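Hurside Community Kitchen
Counter and Small Items Check, with comments
Area: prep room and the gray worktable
Done: Sunday, before the morning session
Form 51, page 2

Thank you to everyone who left the room in such good shape last time. It makes this walk-through a pleasure, and I got through most of it before my coffee went cold. Comments are longer than the form strictly asks for, as usual, but I would sooner write too much than have someone stand there wondering what I meant.

1. Floor clear and dry between sink and door
OK. The mat by the sink had a corner turned up, so I pressed it flat and it stayed. If it curls again, please take it up altogether and put it in the hall closet.

2. Worktable surface wiped, no chips or rough spots
OK. I ran my hand along the whole front edge and found nothing that would catch a sleeve.

3. Drawers close fully
OK. The lowest one sticks a little in damp weather and wants a good firm push, poor old thing.

4. Bottles upright, caps tight, labels readable
NEEDS ATTENTION. Small bottles should stand up at the back of the table and never be left lying down, even with the cap on. They roll, they get under people's elbows, and a cap that feels tight may not be. I have a soft spot for those little red ones — they are cheerful on a counter — but a bright bottle is easily taken for sauce by someone in a hurry, so do turn it and read the label before you pour anything.

5. Fruit kept on a tray, away from bottles
OK. Lemon on the white tray, bottle well off to the side on the bare table. I was happy with the gap.

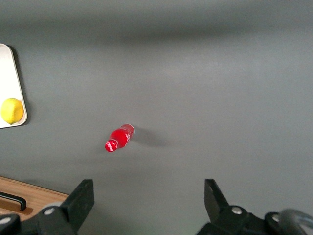

Can a bottle go on the fruit tray if the cap is screwed down tight?

Please keep it off the tray even then. The tray is for food only, and a drip on the outside of a bottle is enough to spoil whatever is sitting beside it. If a bottle does end up there, move the fruit, wash it and the tray with warm soapy water, and start again.

6. Trays clean, rims not cracked
OK. Our Setent trays are holding up nicely. Look at the corners when you dry them, as that is where grime likes to settle, and set aside any tray with a crack you can feel with a fingernail.

7. Cleaning products locked away from food
OK. Everything was in cupboard 838, key on its hook. The Drikance spray is nearly finished and I have added it to the Räsänen order, which should come in November.

8. Knives in the block, blades down
OK, with one small plea. Please dry them first! The block never really airs out and I would hate to have to replace it.

9. First aid box stocked
NEEDS ATTENTION. We are down to 3 of the blue bandages, and there is no burn gel at all. I will bring some from the front desk, but if you are passing that way before I am, do feel free.

10. Lights and outlets
OK. No flicker, covers all in place, nothing plugged in that should not be.

Follow-up: items 4 and 9 stay open. Tick them off on the sheet inside the pantry door when they are done, and put your initials beside the tick.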